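Brutcombe cell

The Brutcombe cell is a tabletop robot station used for pushing trials at the Nakari workshop in Kondetti. It has a single arm that works straight down over a wooden board, moving small colored blocks with a rounded rod. The cell entered service in November and was rebuilt after a fault on 10/23/19.

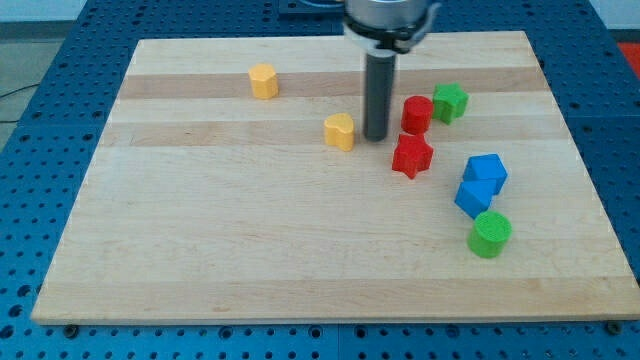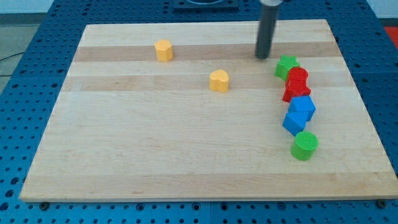

Setup

The board rests on a perforated blue table, with dark bolts at its front corners. The bolts are checked with a hand wrench before each shift. A board that has crept even slightly makes the stored height map useless, and the arm must then be taught again at 5 points.

Rod height is set with a feeler gauge. The tip should clear the wood by 2 mm. Too low and it scores the grain; too high and it rides up on the shorter blocks.

Maintenance

The rod is removed and wiped down after some 2000 pushes. Its tip wears flat on one side and is turned a quarter before it is refitted. Block edges are sanded when they begin to catch on the board. Cables are inspected for rubbing where they pass the table edge.

2019 repair

The fault was traced to a loose collar, which let the rod drift sideways under load. The Sibiya service shop replaced the collar and recalibrated the arm. Log entry 157 records the work. The old collar was kept as a spare for the training bench.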